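工作坊笔记 2025年2月9日

《传道书》试译，接着上次。上次停在第一章第二节，今天本想一口气过完第一章，结果多数时间还是花在hevel这个词上。先把讨论记下来，免得下次重头来。

一、hevel

本义没有争议：气、水汽、呼出来的一口气。争的是传道者拿它说什么。和合本作“虚空”，读者已经听了几代，“虚空的虚空，凡事都是虚空”早就是中文里的句子了。Zerouali译稿一稿用“虚空”，二稿改成“气息”，边上没写改的理由。我们把两稿并排念了一遍。“气息”单看挺好，一放进句子就发软，“气息的气息，凡事都是气息”，听的人会以为在讲呼吸。

旁证查了这些：

诗篇144篇4节，人好像一口气，年日如同影儿快快过去。重点在短。

以赛亚书57章13节，偶像被风刮散，吹一口气就吹走了。重点在轻，没有分量，靠不住。

耶利米书10章15节，偶像“都是虚无的”。这里已经是骂人的话，接近“假的”。

箴言31章30节，美容是虚浮的。短和靠不住都有。

创世记4章，亚伯的名字就是这个词（停顿位置读音略有不同，字母一样）。创世记没有解释这个名字，该隐的名字倒是解释了。亚伯在故事里几乎没有话，很快就死了。传道者写hevel的时候有没有想到亚伯，没法证明，但希伯来语读者听得见。译文里做不出来，只能进注。

七十士译本作mataiotēs，偏“徒劳”；武加大译本作vanitas，后来英文的vanity从这里来，又添了“虚荣”的意思，这层意思希伯来文没有。亚居拉的译法保留了“汽”，这一条从二手材料来，要回头核对原出处，先打问号。

能不能一词一译？支持的意见：传道者故意重复，重复本身就是修辞，拆成几个词就散了。反对的意见：第八章14节讲义人遭恶人的报，恶人得义人的报，说“这也是hevel”，那里明显在说不合理，甚至叫人生气，用“虚空”太平；第九章9节“你虚空的年日”，劝人同妻子快活度日，那里又更像“短暂”。一个中文词两头都要撑住。

试过的词：

虚空。稳，熟，缺点是太重，又带佛家的味道。读者看到“空”容易往缘起性空上想，和传道者不是一回事。传道者没有说事物无自性，他说的是抓不住、留不下。

气。太短，组不成句。

泡影。现成，也有佛经出处（如梦幻泡影），比“虚空”更明显。划掉。

云烟、过眼云烟。意思对了一半，语气太轻，像文人感叹。第八章用不上。

雾气。“雾气中的雾气”，画面有了，看得见摸不着，散得也快。第八章说“这也是雾气”，可以理解成看不透，勉强成立。第九章“你如雾的年日”，这句几个人都觉得好。问题是雾会遮挡，hevel原来没有遮挡的意思，等于加料。

枉然。只剩徒劳，像七十士译本那条路。

暂定：正文保留“虚空”，全书统一；第一次出现时出一条长注，把气、短、轻、徒劳、不合理几层写明。第八章14节和第九章9节各加短注，指回长注。“雾气”放在附录的另译里。这是折中，我本人不太满意，但朗读起来没有毛病。

二、捕风

re'ut ruach，第一章14节。词根可以往“牧放”上靠，也可以往“追求、心愿”上靠，亚兰语的用法支持后者。“牧风”字面上很漂亮，有人想用。反对的理由是第一章17节换了一个相近的写法ra'yon ruach，那里往“心思”走比较顺，如果14节作“牧风”，17节就得另起炉灶，而和合本两处都是“捕风”，读者不会觉得缺什么。

何西阿书12章1节有“以法莲吃风，且追赶东风”，吃风那个动词就是牧放、吃草的词根。这条对“牧风”有利，记在注里。

暂定“捕风”，注里给“牧风”。ruach又是风又是灵，又是气息，第三章21节“人的灵”和这里同一个词，中文断开了没办法。hevel和ruach在希伯来文里都是气，一个是呼出来就散的，一个是会吹动东西的，第一章14节把两个摆在一句里。注里提一句就够，不要展开成讲章。

三、传道者这个称呼

Qohelet，阴性分词的形式，动词却多半配阳性。可能是职衔，召集会众的人。“传道者”从召集走到了宣讲，中间跳了一步。Flako油印讲义里用“召集人”，念出来像开会通知。“集会者”也不行。书名不动，正文第一章1节仍作“传道者”，注里说明。

“在耶路撒冷作王、大卫的儿子”，不点名所罗门。这里要管住手，注里不要写成“即所罗门”，写“传统上认为是所罗门”。

四、日光之下

第一章3节第一次出现。yitron，益处，盈余，像是账上的词，结完账还剩多少。“有什么益处”可以，“还剩下什么”更贴近算账的意思。试了一句：

“人一切的劳碌，就是他在日光之下的劳碌，于他还剩下什么呢？”

大家读了两遍，接受。后面yitron再出现的时候能不能都用“剩下”，要看。第二章13节“智慧胜过愚昧，如同光明胜过黑暗”，那里是比较，用不了“剩下”，只能作“胜过”。词断开了，进注。

“日光之下”和合本原样保留。Hunus读经会的朗读版作“太阳底下”，口语，顺，但第一章里一连几处，听多了像儿歌。

五、第4到11节的节奏

这一段其实是诗，排版要分行。太阳出来，太阳落下，急归所出之地。“急归”那个动词是喘气，sho'ef，太阳喘着气赶回去。和合本没有译出喘。试译：

一代过去，一代又来，
地却永远长存。
日头出来，日头落下，
喘着气赶回它出来的地方。
风往南刮，又向北转，
转了又转，风循着旧路回来。
江河都往海里流，海却不满。

第6节希伯来文把“风”压在很后面才说出来，前面几个动词听的人还以为说的是太阳。中文能不能也压后？试过“往南去，又向北转，转了又转的，是风”。效果有，朗读的时候底下会停一下想。暂时两种都留着，下次找没参加讨论的人听一遍再定。

第8节“万事令人厌烦”，devarim又是事又是话。接着说“人不能说尽”，所以“话”也讲得通：一切话都疲倦了。保留“万事”，注里给“话”。

第9节“日光之下并无新事”，不动。动了也没有人会用。

第11节，“已过的世代无人记念”，原文是“先前的”，可以指人也可以指事。和合本取世代。我倾向“先前的无人记念”，留着那个含糊。有人说中文听起来像没说完。没有定。

六、朗读

念完整段，问题集中在虚字。“就是”“于他”出现太密，第3节念着拗口，可是删掉“就是”，前后两个“劳碌”就撞上了。先留。

“喘着气”那行念得最顺。

停顿按希伯来文的大断点走，第5节断在“落下”之后，和上面分行一致。第7节断点也核过，没有问题。

七、杂项

Brarville那边借的希伯来文校勘本这个月要还，第二章以前的异文抄完了，第三章没抄。

分发本定300字以内一篇导言，现在的草稿超了，hevel那段占了一大半，砍到只说两层意思：像气一样短，像气一样抓不住。不合理那层留给第八章的注。

分发本印300份，纸样还是用1月那种，字不能再小。

整个系列排8次，今天是第2次。照这个速度讲不完十二章，第四章到第六章可能要合起来，第三章的“万务都有定时”不能压，那是多数人来听的原因。

八、下次之前

核对亚居拉那条。
第8节“事”与“话”，查其他章里devarim的用法，列表。
第11节再出一个译法。
导言压缩。
第6节风的位置，两种读法录音。
读第二章1到11节，注意“我”的密度，希伯来文里“为自己”一再出现，和合本多半略去，看能不能保留一部分：我为自己造房屋，为自己栽葡萄园。
第二章8节末尾那个难词（shiddah），和合本译作“妃嫔”，各家说法差得很远，七十士译本作斟酒的人。不要在会上花时间争，直接写“意义不明”。

补一条，和今天的正题关系不大：有人问传道者到底信不信。我的意见是注释里不回答。书末“敬畏神，谨守他的诫命”是谁写的，历来有争论，有人看作编者的收尾，有人看作全书的结论，两边都写上，各给出处。正文译法不能偏向任何一边。第十二章8节又回到“虚空的虚空”，和第一章2节首尾相对，两处译文必须一字不差，改一处就改另一处，已写在样张背面。

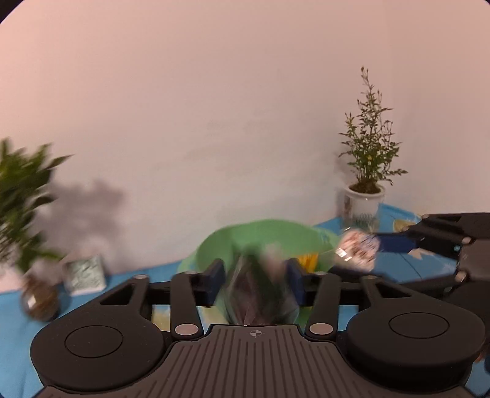
蓝色桌布上的浅绿色塑料盆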